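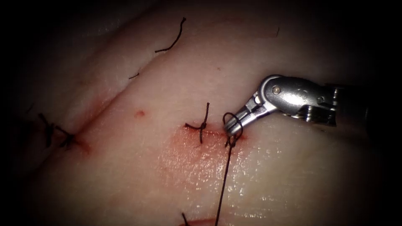
One knot down, next one going on. The pad is not enjoying this as much as I am.

1/ Today's subject is interrupted sutures, the kind where every stitch gets its own knot and you get a fresh chance to embarrass yourself each time.

2/ The finished one on the left has three tails going three ways. One up, one off to the left, one hanging down like it's tired. My old instructor would have said "haircut" and walked off.

3/ People ask why I don't just run one continuous stitch and go home. Because if a running stitch lets go, the whole line gets ideas. If one of these lets go, you've lost one of these.

4/ The loop over the jaws is the part I could watch all day. Wrap, grab the short end, pull flat. Pull it crooked and you've made a slip knot, congratulations.

5/ Tension. The edges should meet like neighbors at a mailbox. Most beginners go for strangling. I went for strangling for most of 2019.

6/ Someone at Farnska told me a decent knot takes 700 repetitions. I have a notebook. I am at 3869. I'd like to speak to someone at Farnska.

7/ Yes, the incision is short. Short is where you learn spacing. Give me a long one and I start generous on the left and run out of manners by the right.

8/ To the person asking about thread color: dark, on pale tissue, every time. I tried a pale one in March and spent 13 minutes hunting for my own tail.

9/ Nine posts on tying a knot. My shoes, for the record, are slip-ons.

Mar 22, 2022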